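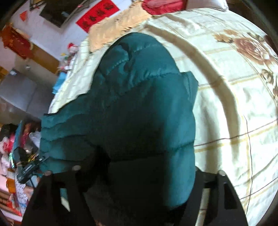 上个月公司开全员会，主管Orla Corrigan在台上讲了四十分钟“人机协作”，我在下面数她说了几遍“解放双手”，数到后来就懒得数了。散会以后同组的Siobhán Breathnach问我怎么看，我说等年底看排班表再说。她笑我永远是这一句。

先交代背景，不然新来的读者看不懂。我在Pratero上班，做的是衣物租赁和护理，冬装占大头。客人把羽绒服、棉服、被子寄来，我们收件、检查、清洗、烘干、折叠、装袋、再寄出去。我在折叠线上干了七年，中间有一年调去质检，后来自己申请调回来的。质检那边灯太白，看一天头疼。

去年九月，折叠线上装了第一台机械臂，供应商叫Dolan，软件部分是另一家叫Stustik的公司做的。两家各派了一个人驻场，出了问题互相指对方，这个我以后有空单独写一篇。机器刚来的时候只叠毛巾和床单，说实话叠得不错，四个角对得比我齐。问题从外套开始。

没叠过羽绒服的人大概以为这东西和毛巾差不多，大一点厚一点而已。其实你手一压，它这边瘪下去，那边鼓起来。绗缝的那种，一道一道都是气，面料又滑，袖子塞进去又自己跑出来。我们的手法是先把拉链拉到头，袖子往背后折，从下摆往领口慢慢赶气，赶的时候手掌要放平，不能用指尖戳，不然容易跑绒。赶到什么程度算够，没有数字，全靠手感。我师傅Dymphna Buckley当年教我，就说了一句“你觉得它叹完气了就行”。我当时觉得她在敷衍我，过了两个冬天才明白她说的是什么。

现在公司想把“叹完气”写进机器里。办法是让人拿着手持夹爪去做这些动作，一件一件做，录下来，给机器学。手持夹爪这个东西，拿过的人都知道，比看上去累。平时十个指头干的活，现在只剩两片硬爪子，要捏住又不能捏死，要压住又不能刮到面子。第一天下班我虎口疼得拧不开瓶盖。Stustik的人说可以带回家做，因为车间的台子太整齐，他们想要各种各样的环境，床上、沙发上、旁边堆着东西的地方都行。按件算补贴，做满100件有一笔额外的奖金。于是有一阵子，组里好几个人吃完晚饭就在自己家床上跟羽绒服较劲。

我对这件事的不满，分几层说。

第一层是钱。补贴不算少，我承认，我也拿了。可它是一次性的。录一件给一件的钱，录完了，这个动作归谁？合同上写得很清楚，归公司和Stustik。我签的时候把那一页来回看了两遍，还去问了人事的Darragh Brennan，假如以后机器用这套动作叠了几万件，跟我有没有关系。他说这个问题很好，他去问问。到现在他还在问。

第二层是活。公司的说法是机器接手重复劳动，人去做“更有价值的工作”。我们线上眼下的情况是，机器叠毛巾床单，人叠机器叠不了的。听着合理吧？可是以前一个班里，难的容易的是掺着来的，叠几件羽绒服，再叠一摞毛巾，毛巾那会儿手是在休息的，脑子也在休息，还能跟旁边的人说两句话。现在容易的全被拿走了，剩下的八个小时全是难的。定额呢，按以前的平均数稍微减了一点。减的那一点是谁算出来的，我很想认识一下。

Orla给我们看过一个数字，试运行第一个月机器叠了3,826件。我问她里面有多少是返工的，她说系统暂时不单独统计返工。那返工是谁在做？是Siobhán和我。机器叠坏的床单送到我们台子上，我们拆开重叠，系统里还算机器的产量。我把自己经手的记在小本子上，那个月记了612件，还只是我一个人上班的日子，Siobhán那边没有算。我把本子给Orla看，她很客气，说会反映上去。后来倒是加了一个返工的按钮，在屏幕第三级菜单里，要点四下才找得到，忙起来根本没有人去点。报表上的返工率于是非常漂亮。

第三层不太好说。线上有位老同事Gearóid Ní Chonaill，干得比我还久，手上功夫是全组最好的，叠出来的羽绒服立得住。录动作的时候大家都说应该请Gearóid多录，录得好，机器学得就好。Gearóid只录了一晚上，第二天把夹爪还了，说不习惯。我没追问。可是我看到后来的会议纪要里有一句“部分员工对新技术接受度有待提高”，心里很不舒服。一个人不愿意把自己几十年的手艺按件卖掉，怎么就成了接受度的问题？

写到这里肯定有人要留言说我反对进步。我不反对。烘干房那台自动翻转的机器我第一个说好，以前夏天在里面翻被子，人出来跟洗过一样，那种活谁爱干谁干。仓库那边从Ilow买的搬箱子的小车我也喜欢，我腰不好，少搬一箱是一箱。我怀疑的是另外一件事：每次说到好处，用的都是现在时，“提升了”“节省了”；每次说到人怎么办，用的都是将来时，“会有培训”“会有新岗位”。培训我去过一次，内容是怎么给机器清灰，怎么在它卡住的时候按急停。讲了一个下午，发了一张证。新岗位叫“设备协同员”，目前全厂有一个，工资和折叠线一样，夜班多。

也说一句公道话。Dolan驻场的那个小伙子挺实在，我问他机器什么时候能叠羽绒服，他说他不知道，毛巾这种东西摊平了就是摊平了，外套每一件放下去的样子都不同，同一件放两次也不同。他还问我是怎么知道该先压哪里的。我想了半天，最后说看它哪里鼓。他很认真地记下来了。我看他写那几个字，觉得有点好笑，又有点不是滋味。

另外有件小事，录了那段时间以后，我发现自己手法变了。以前是整个手掌贴上去，现在会不自觉地先从两边夹，像手里还拿着那副爪子。Dymphna退休以后偶尔回来看我们，站我旁边看了一会儿，问我手是不是伤了。我说没有。她就把我的手掰开按平在衣服上，像我刚进厂的时候那样。

下一次全员会定在月底，据说要讲第二台机器的事。我准备了三个问题：返工算谁的产量，定额按什么算，录下来的动作归谁。Siobhán说她问第一个，我问后两个，免得又被说是一个人在闹情绪。Darragh如果到那时候问到了答案，我会在这里更新。

评论区照旧开着，同行的朋友欢迎说说你们那边的定额是怎么改的，做服装和做酒店布草的我都想听听。卖机器的就不要来留联系方式了，上次那篇底下删了我一晚上。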